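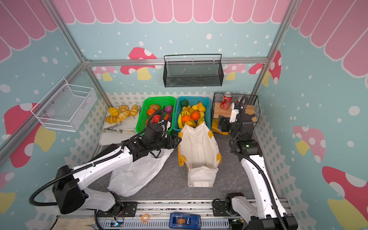
Green basket, red tomato, mushroom-print walls

Storing and Shelving Light Novels at Home
Updated April 2018

Most fantasy light novels are printed on thin, uncoated stock with a glued spine and a loose dust jacket. The paper yellows faster than hardcover stock, and the glue gets brittle when it dries out. The tips below assume a collection of up to 400 volumes in an ordinary apartment or house.

Shelf depth
Measure the book, then the shelf. A deep shelf invites double rows, and the back row gets no air. If double rows can't be avoided, raise the back row on a plank so the titles can be read. Leave a gap of two fingers between the books and an outside wall.

The Skamow shelf has fixed boards and suits small paperbacks only. The Tornent has pegs and can be reset for the larger omnibus editions, but the pegs work loose under load. Press them in again whenever a board is emptied.

Packing the row
Books should stand upright and slide out without force. If you have to pull from the top of the spine, the row is too tight. Push in the volumes on both sides and grip the middle one by its covers. A half-filled row needs a bookend; leaning volumes take a permanent slant, and the thick late volumes of a long series lean worst.

Dust jackets
Clear sleeves come in two types, folded and adhesive. Use folded. Adhesive sleeves leave residue on the flap, and on the Lumura reprints the residue lifts the ink from the character chart printed there. Cut the sleeve slightly taller than the jacket and trim after folding, never before.

Color inserts
The fold-out illustrations at the front are coated and can stick to each other in humid rooms. Open them once a season and let them sit flat for an hour. Don't put tissue between the leaves -- the added thickness strains the glue at the first signature.

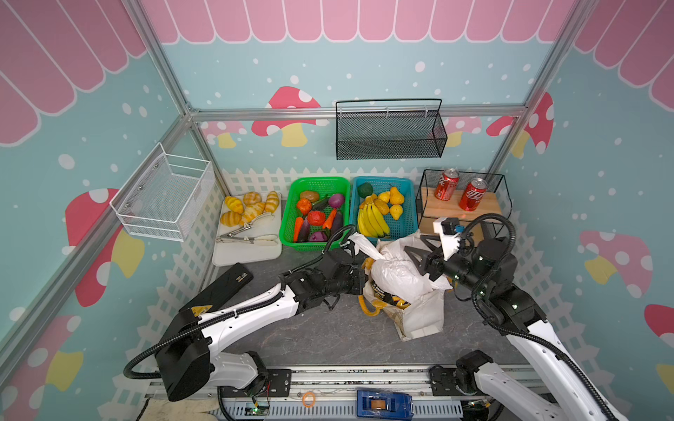

A fold-out that has already stuck should be left alone until the room is drier. Peeling it at the corner takes the surface off both sides. Steam makes it worse.

Light
Red and pink inks go first. Keep the shelf off any wall that gets direct sun, or turn the spines of the oldest volumes inward for the summer. Window film helps with the spines and does little for page edges.

Odors and spots
Secondhand copies often smell of smoke. Stand the book fanned open in a lidded bin with an open dish of baking soda beside it, for five days. The soda must not touch the paper. Brown spots on the page edge are foxing and won't come out at home. Sanding the edge removes them along with some of the margin, and on the Rey pocket editions the margin is already narrow.

Boxes
For volumes you aren't rereading, use small cartons and pack the books spine down or flat, never on the fore edge. Nine to a stack is the limit for flat packing. Write the series and the volume range on the short end of the carton -- side stories and numbered volumes go in the same box, in publication order. Keep cartons off concrete floors.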